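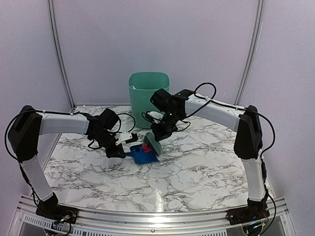 *A blue dustpan in front of a tall green bin.*

Ilze Rebane has swept the same stairwell in Arkwood for 19 years. The building has 198 steps, and she starts at the top every morning at six.

"People think it's the dirt that tires you," she says. "It's the bending."

Cleaners here used to be employed by the landlord. Most now work for agencies such as Jinura, which moves them between sites at short notice – often by text the night before. Travel between jobs is unpaid.

Triin Baranauskienė cleans two offices and a dental surgery. She would like fixed hours more than a rise. Her daughter's school closes at three, and the second office wants her at half past two.

Jinura says rotas are under review. Rebane has heard that before, and has kept her own keys.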